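Fellance Hand Guide Kit
Teach-by-hand handle, wrist camera and remote puck for small arms

Hi, I'm Mariann, and I wrote this page because I answer most of the email about the kit anyway. If you already know what a teach handle is you can skip down to the box contents. If you're coming from jogging an arm around with arrow keys on a pendant, keep reading, you're going to like this!

The Hand Guide Kit lets you show your arm a job two ways. You can grab the handle and move the arm yourself, or you can sit at a desk with the puck and drive it from there. Both get saved in the same kind of recording, so you can do the big sweeping moves by hand and then finish the fussy bit at the end with the puck (this is how I do nearly everything now). Press the button once to start, press it again to stop, and the gripper is on the little rocker under your thumb.

I should say the handle is a lot lighter than the old Zilden one we used to sell. Man-sik Hong redid the grip over the winter and took out the metal core, and the spring in the rocker is softer too. People with small hands have written in to say thank you, and I pass every one of those on to him.

How many recordings do you need?

I get this one every week. For a simple pick and place with the part always in the same spot, 5 good ones will usually get you going. For anything where the part moves around, plan on some 70, and change the position and angle a bit each time. Don't do them all from the same starting pose! I did that on my first try and ended up with an arm that was very confident about one corner of the table.

What's in the box

Handle with rocker and record button
Wrist camera with bracket and two lengths of screw
Remote puck and USB cable, 12 feet
Pfeiffer quick plate for the tool flange
Printed card with the button combinations (tape it up somewhere, you'll want it)

You'll need your own gripper. Most two-finger grippers are fine as long as the whole tool, camera included, stays inside your arm's payload. Lajos Szalai keeps the list of arms we've tried, and he'll check yours if you send him the model number and a photo of the flange.

Flat parts

Thin flat things are where the puck really earns its keep. With your hand on the handle you tend to push down without noticing, and the fingers dig in. With the puck you can creep up on an edge in tiny steps and watch the wrist view while you do it. Set the speed dial to its lowest mark, line the fingers up on opposite edges, and close slowly.
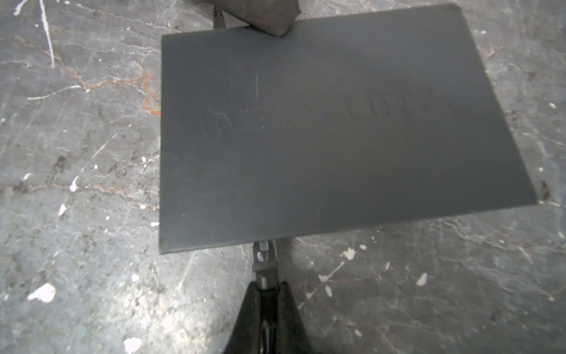

One more habit that helps a lot is to pause for a second before you close the gripper, every single time. The software uses pauses to split a recording into steps, and if you rush straight through, the approach and the grasp end up glued together -- then you can't fix one without redoing the other. Zineb Ezzat wrote the splitting part and she'd like it a little longer than a second, but a second works for me.

If a recording goes wrong, hold the button down until it beeps twice and it's thrown away. Please do throw the bad ones away. I kept mine "just in case" on a tray loading job and spent a whole Wednesday afternoon digging them back out again.

Storage and software

The recorder runs on Windows and Linux. The puck's memory holds 140 minutes with the camera on, and a good bit more if you record motion only. Files copy over by cable. There's no wireless on this version, sorry, it made the remote control laggy and I'd sooner have it smooth.

Ordering

Kits ship from our Pretmont workshop. The next batch goes out in February, and spare handles and brackets can be ordered on their own at any time. Tell us the arm you have when you order so Irén Gulyás can pack the right quick plate, and put any questions in the notes box -- they come straight to me.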